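Gripper lets go halfway to the basket, no fault logged

GFortin
Wednesday, June 30, 2021
Snack packing cell, two arms. Left one picks fine then opens on its own on the way to the basket. No alarm, rings stay green, log says grip OK. 336 picks overnight, 40 dropped. Swapped the cable, same again. Firmware on the Flarnov controler is from May. Any ideas??
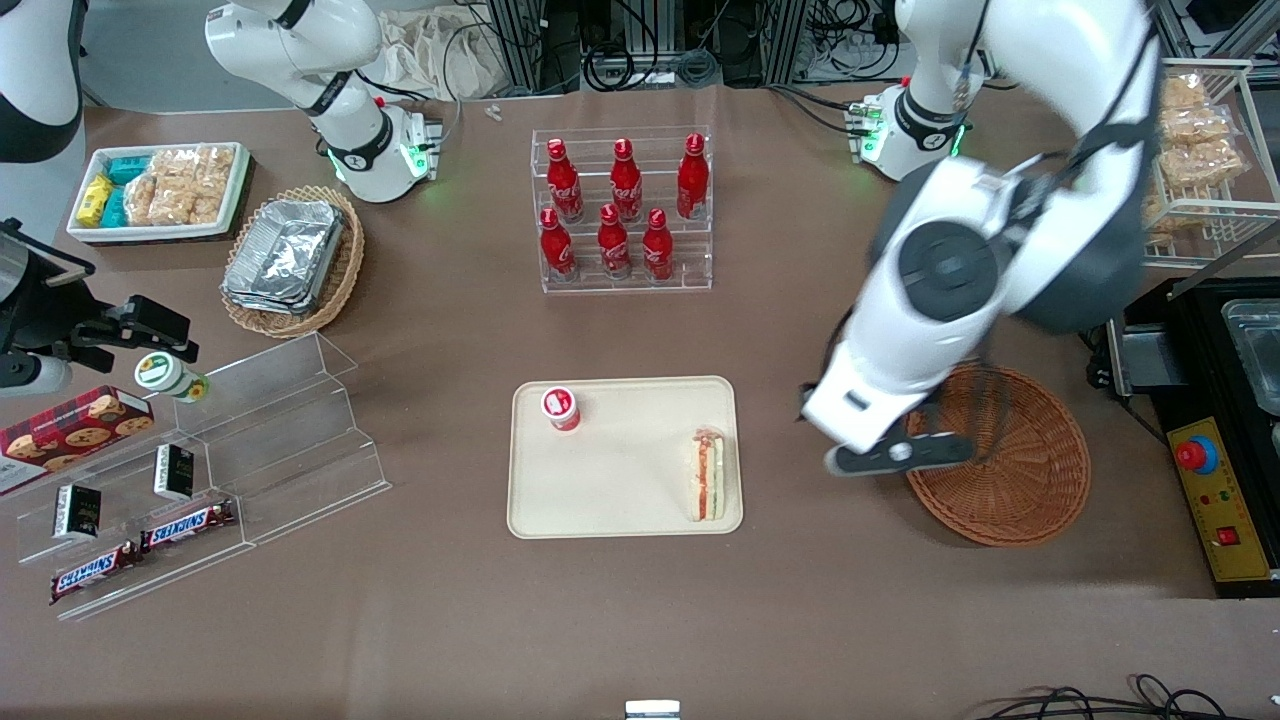
Re: Gripper lets go halfway to the basket, no fault logged

momier66
Cable again. Loops of it lying by the table, bet its getting tugged. Check the strain relief.

wemum_pat
Disagree, he's swapped it. I'd say bad grasp, looks like a drop but it never had hold properly. Clear plastic stand = rubbish depth readings. What's the wrist cam seeing?
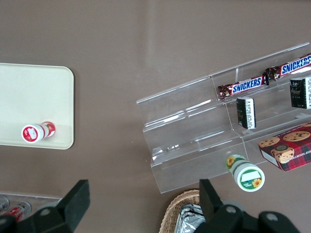
GFortin
Grip force is set to 66 and I don't want to go higher, it'll crush the biscuits. Fair point on the stand though, highlights all along the edges and the shelf walls show the table straight through. Will try matt tape on the edges tonight.

momier66
Tape wont fix a dodgy connector.

wemum_pat
Nor will a third cable. And log OK on a dropped item is a safety thing imo, stop running it overnight till thats sorted.

GFortin
Yeah ok, 2 hour runs only with me stood there. Will post the log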